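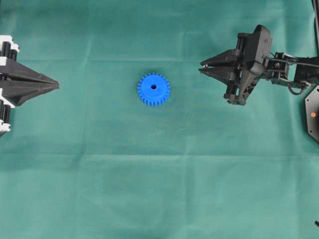 Playtesters wanted for Kamel, our four-player co-op game

Hi! I'm Mbali Potgieter, I run player research at Ondstead, and I'm looking for people to play our next game before it's finished and tell me what's wrong with it.

Kamel is a co-op survival game for PC. You and up to three friends drive a cargo crawler across a salt desert, and at night things come up through the salt. We've been in closed alpha since March with 64 players, most of whom now know the first map better than I do (they've found ledges I didn't know we had). So I need fresh eyes, and I'd love a few people who don't normally play survival games at all.

What you'd be doing

Two evening sessions a week for four weeks in July, starting at 7 p.m. Eastern. Each one runs a couple of hours. You play with your group, you talk out loud while you do it, and afterward you fill in a short form. Octavio Vergara, our lead designer, sits in on voice chat and is not allowed to give hints, which he finds very hard!

What you need

A Windows PC with at least 8 GB of video memory, a headset with a mic, and a connection that can handle voice and game together. You have to be 18 or older and living in the US or Canada. Controller or keyboard, either is fine. I'm short on controller players right now, so please mention it if you are one.

You don't need to have played Zillora, our first game. If you put a lot of hours into it, tell me anyway, as I'm putting together one group of veterans to look at the new crafting menu.

What you get

A $25 store gift card per session, a free copy of Kamel at launch, and your name in the credits if you want it there. There's a short NDA to sign, so no streaming or screenshots until we announce the release date.

How to apply

Fill in the sign-up form on our playtest page. Tell me what you've been playing lately, what made you quit the last game you quit, and which evenings you can't do. If you're applying with friends, each of you needs to send your own form, but put everyone's names on it so I can keep you together.

I read them all myself, so give me a couple of weeks to reply.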